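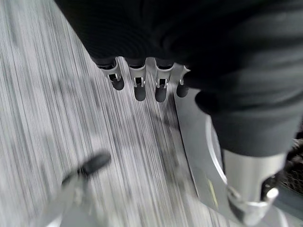 10月、朝7時40分。Prokham工場、二階の作業室。記入:Trygve Vik

昨日の夕方の続きから書きます。ハンドの黒いカバーの布をHultexの新しいものに替えました。前の布より少し柔らかく、手首を曲げたときのしわの出方が違います。指の付け根に布が寄りすぎると、指を開く動作が重くなるかもしれないので、今日は一日それを見ます。指先の黒いパッドはまだ替えていません。布とパッドを同時に替えると、どちらの影響か分からなくなるからです。先月この失敗をしましたので、もうしたくないです。

### 午前

仕事の内容は前と同じで、返却された部品袋をPacheco棚から取り、中身を確認台に置き、空の袋を右の箱に入れます。ロボットがするのは袋を取ることと、台に置くことまでです。中身を見て「再使用」「洗浄」「廃棄」を決めるのは、今も人です。

8時15分から運転。最初の棚の段は問題なし。二段目で、薄い袋を取るときに指が袋の口を折ってしまい、そのまま台に置きました。品物は落ちていません。しかし確認する人は、折れた口を一度開きなおさなければなりません。小さいことですが、一日続くと手が疲れると言われました。前は自分で袋を取っていたので、取りながら口を開いていた、それは一つの動作だったそうです。私たちはその動作を二つに分けて、前半だけをロボットに渡したわけです。設計のときの作業表では「取る」と「開く」は別の行に書いてありましたので、誰も気づきませんでした。

対策の案:

- 置くときに袋の口を手前に向ける。プログラムの変更だけで可能。
- 指を閉じる順番を変える。外側の指を先にすると、口がつぶれにくいはず(未確認)。
- 袋のほうを変える。これは倉庫と相談が必要で、たぶん時間がかかります。

まず一つ目をやります。

10時ごろ、Tellauの画面に「把持不良」の表示が出て停止。見に行くと、袋はちゃんと持っていました。力の値がしきい値の近くで揺れていただけのようです。布を替えたことと関係があるかどうか、まだ言えません。記録を残して再開しました。復帰の操作に3分かかりました。操作そのものは短いですが、離れた机から歩いて、手袋を外して、画面でログインして、という時間が入っています。カードをかざすだけで復帰できないか、情報システムの人に聞きます(二回目の依頼です)。

### 数字について

午前の処理は159件。午後の分は下に書きません。途中で何度も止めて調整したので、比べても意味がないと思います。

設定した周期は一袋60秒です。導入の説明会では、この数字が「目標」と呼ばれました。現場の人は「ノルマ」と理解しました。私の日本語の説明にも責任があると思います。私が言いたかったのは、機械が袋を出す間隔であって、人が判断する速さではありません。台の上に袋が三つたまったら機械が自分で待つようにしてありますが、待っている間、画面に黄色で「待機中(作業者)」と出ます。これを見ると自分が遅いと言われている気がする、という声が二人からありました。

今日、表示を「待機中」だけにして、色も灰色にしました。動作は何も変わりません。午後、台の前の人が画面のほうを見る回数が減ったように私は感じましたが、感じただけで、測ってはいません。

### 昼の話

昼休みに食堂で、確認台の担当の人たちと話しました。メモをとっていいかと聞いて、よいと言われたので、名前なしで書きます。

一人は、肩が楽になったと言いました。Pacheco棚の上の段は、背の低い人には本当につらい高さで、踏み台を使っていました。その踏み台は今、壁の横に置いてあって、上に誰かの上着がのっています。

別の人は、楽になったけれど一日が長くなったと言いました。前は棚まで歩いて、途中で隣の班の人と少し話して、戻って、という流れがありました。今は台の前に立ったままです。歩く時間は作業表では「無駄」の欄に入っていましたが、その時間に、どの顧客の袋に変な部品が多いか、などの話が伝わっていたらしいです。先週、同じ不良を二つの班が別々に見つけて、別々に報告書を書きました。前なら棚の前の立ち話で分かったことだと思います。

三人目はあまり話しませんでしたが、最後に「これができるようになったら、判断のほうもやらせるんですか」と聞きました。私は、その計画は今ないと答えました。これは本当です。でも「今ない」という言い方は、あまりよくなかったかもしれません。所長に、次の班会議で計画をはっきり説明してもらうようにお願いしました。技術の担当者が廊下や食堂で答える種類の質問ではないと思います。

### 午後

13時10分、置く向きの変更を入れて再開。口は手前に向くようになりました。しかし今度は手首を余分に回すので、布の下側が腕の銀色の部分にこすれる音がします。小さい音です。目で見てすぐ分かる傷はないですが、毎日このままにするのはよくないです。回す角度を全体の80%に下げると、音は消えて、口の向きもまだ実用になる範囲でした。少し斜めですが、台の担当の人に見てもらって「これなら片手で開く」と言ってもらいました。この設定を保存しました(設定名に今日の変更内容を入れてあります。番号だけの名前はやめましょう)。

指を閉じる順番のほうは、時間が足りなくて試していません。

15時すぎにもう一度「把持不良」が出ました。午前と同じ型の袋です。ですから、布よりも袋の材質を先に疑うことにします。その袋を何枚か取り分けて、私の机の引き出しに入れました。捨てないでください。

今日一つよかったことは、停止のとき、台の担当の人が私より先に原因を言ったことです。「この袋はすべるから」と言いました。手で長く触ってきた人は、画面の数字を見なくても分かるのですね。Tellauの停止記録には原因を選ぶ欄がありますが、選べるのは技術者のIDだけです。台の人のIDでも一行書けるように、権限を変えてもらいたいです。書くことを義務にはしないほうがいいと思います。仕事がまた一つ増えるだけになりますので。

### 次の人へ

- カバーの布は新しいまま。外さないこと。週の終わりに指の付け根の縫い目を見ます。
- 手首の角度を戻さないでください。戻す場合は、先に私に連絡を。
- 指先のパッドの予備は左の棚の下、青いふたの箱。交換はまだしません。
- 休憩の交代のとき、機械を「一時停止」にしてから離れること。「待機」のままだと、戻った人の前に袋が三つ並んでいて、気持ちのいい再開になりません。
- 隣の班との情報の件:棚の横に白板を一枚置いてみる案があります。班長に聞いてから。場所は踏み台のあるところがいいですが、上着の持ち主を先に探します。

17時20分、運転終了。電源を切り、床のテープのはがれた角を一か所貼りなおしました。

追記:情報システムから返事あり。カードでの復帰は技術的には可能、安全担当の承認が必要とのこと。申請書の書き方が難しいので、明日の朝、だれか日本語を見てください。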